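Reading a Building in Low Light: An Interview with Piret Lūse

Published Monday, February 5, 2018

The Trindville Office of Public Buildings has completed its review of lighting and wayfinding in the 41 buildings open to residents. The review was led by Piret Lūse, who joined the office as accessibility adviser after a decade designing signs for hospitals. Her report goes to the city council this month and recommends changes to stairs, entrances, corridors and printed signs.

Ms. Lūse spoke with the newsletter in her office at the Dranddale annex, where the corridor lights had been replaced the week before.

The review took 13 months. It began with a survey of residents with reduced vision, then widened when the first replies arrived. "We had written to people who were registered with us," Ms. Lūse said. "Their husbands and daughters wrote back as well. They wanted to tell us about the same staircases." In all, 869 residents returned the form, and many attached letters.

The most frequent complaint concerned the move from daylight into a dim lobby. At the Plingate library, visitors come through glass doors facing south and reach a set of four steps almost at once. Staff had placed a yellow notice beside them. Ms. Lūse said the notice was well meant but hung at a height where few people would look while walking.

"A person coming in from bright sun needs time," she said. "Older eyes need more of it. We can give people that time by moving the steps, which costs a great deal, or by making the lobby brighter near the door and letting it become darker farther in."

The report favors the second approach. It proposes brighter lamps inside the first set of doors at Plingate and a pale strip along the front edge of each step. The work could be done in August, when the library keeps shorter hours.

Asked whether more light was always the answer, Ms. Lūse said that it was not. Several respondents described polished floors that reflected ceiling lamps so strongly that they appeared to be wet. Others found that a bright window at the end of a corridor turned everyone in front of it into a shadow. In the records hall, the review recommends fewer lamps than are there now, fitted with shades. 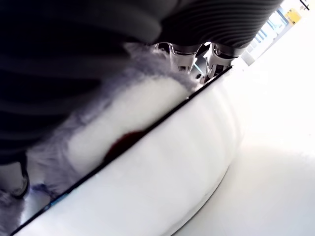

Contrast takes up the longest chapter of the report. Ms. Lūse asks building managers to consider how light and dark fall on an object before they consider its color, and she spends much of each training session on surface texture. A dark gray surface with rounded parallel ridges, as in the photograph, serves her purpose well: the crests catch only faint highlights, and the grooves between them are nearly black. "You can follow the direction of the bands because of those thin highlights," she said. "Take away a little light and you would have one dark mass. Many of our stairs are like that by four o'clock in winter." She advises managers to visit every staircase at the darkest hour it is in use, and to stand at the top as well as the bottom.

The report also deals with signs. The office has used the same narrow lettering since the 1980s, in white on light green. Ms. Lūse proposes dark blue letters on an off-white panel, set in a wider typeface, with the lower edge of each sign at a fixed height. Room numbers would be placed beside doors on the handle side, so that they remain readable when a door stands open.

She was asked about the cost. Replacing every sign at once would be difficult, she said, and the report does not request it. New signs would be ordered as old ones are removed for painting or repair. The exception is the Sampaio Health Center, where the walk from the main entrance to the eye clinic is 310 meters and includes two turns without any sign at all.

"It is the eye clinic," Ms. Lūse said. "Patients leave with drops in their eyes and must find the bus stop. I walked it with one of them, and she knew the way by the sound of the vending machine." The report lists the Sampaio route as its first priority and asks for continuous handrails along its full length — with a raised marker at each turn.

Some building managers have expressed concern about the appearance of older interiors. Ms. Lūse said that she shared the concern in part. The main staircase at city hall has stone steps and an iron rail, and the report leaves both unchanged. It recommends lamps under the rail and a narrow inlaid band on the first and last steps. A trial section has been in place since the autumn, and comments from staff are printed in an appendix.

Training for front desk employees will begin before any building work. The sessions last half a day and cover how to give spoken directions, when to offer an arm, and how to describe a room to a visitor who cannot see it clearly. Ms. Lūse discourages phrases such as "over there" and asks staff to give a direction and a distance.

The council is expected to consider the report together with the maintenance budget. Copies in large print and audio are available from the Dranddale annex and from the front desk of each branch library. Residents who wish to comment may do so in writing or by telephone during office hours.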